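From: Nipon Inthanon
To: hikers list
Subject: Re: Patarska traverse, start time and water

Anas Belhaj wrote:

> I'm signed up for Patarska on Tuesday and have a couple of questions. The
> trip sheet says 5 a.m. at the Kellivley trailhead. Is that when we meet or
> when we walk? Also, the guidebook shows a spring below the Baran saddle. Can
> we count on it in October, or should I carry everything from the car? My
> knees would prefer the spring.
>
> One more. I did the lower ridge years ago from the Daduven side and recall
> a loose gully near the top. Does this route go through it?
>
> Anas

Anas, and everyone else who wrote to me off list with the same questions,

Five is when we walk. Please be parked and have your boots on by then. The last stretch of road to Kellivley was graded over the summer and a regular car will make it if you take the two washouts slowly. There is no cell service past the bridge, so if you're running late I won't know. We'll leave on time and you can catch us at the first creek crossing, where we stop to take off layers anyway.

Don't count on the spring. I was up there last month and it was a damp patch with a lot of moss around it. The creek is running, but that's low down and we pass it in the first hour. I plan to carry 3 liters from the creek and I'd suggest the same for anyone who drinks a normal amount. If you bring a filter, bring one that has been used recently. On the June trip we had one that was clogged solid and the owner found out at the creek. 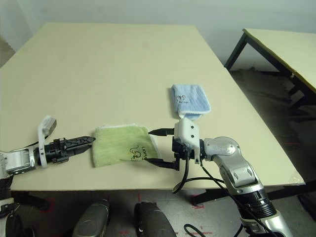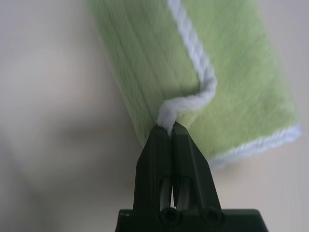
On the gully: yes, we go near it, but we don't go up it. From the Baran saddle there's a use trail that stays left on the broken slabs, and it joins the ridge above the bad part. It is class 2 with a few moves where you'll want your hands. The slabs are fine dry. If there is frost on them we wait for the sun, and this is where a small towel earns its place in the pack. A light green microfiber cloth like the one in the second picture is the kind of thing I mean. Wipe your soles before you step onto the rock, then clip it outside the pack where you can reach it. I used to carry a cotton bandanna for this and it was soaked after the first use and stayed that way.

The whole loop is 12 miles. Last time it took us almost 14 hours car to car, with a long lunch and one wrong turn in the trees on the way down. The wrong turn is easy to make. After the second meadow the trail seems to go straight on, but that's a stock path and it ends at a fence. The real one bends right at a big dead pine. I'll wait there until the whole group is through.

We'll be walking the last part by headlamp, so bring fresh batteries. Helmets are optional but I'll have mine. Poles are useful on the descent and in the way on the slabs, so have some means of stowing them.

Anas, about the knees: if you get to the saddle and want to call it a day, you can go back the way we came. It's an easy trail and hard to lose in daylight. I'd only ask that you go down with somebody else, and that you decide at the saddle and not above it, where it gets awkward to split the group.

If the forecast calls for snow above the saddle I'll post here the night before, by 8 p.m. No message means we're going.

Also, someone left a gray fleece hat in my car after the June trip. I'll have it with me.

Nipon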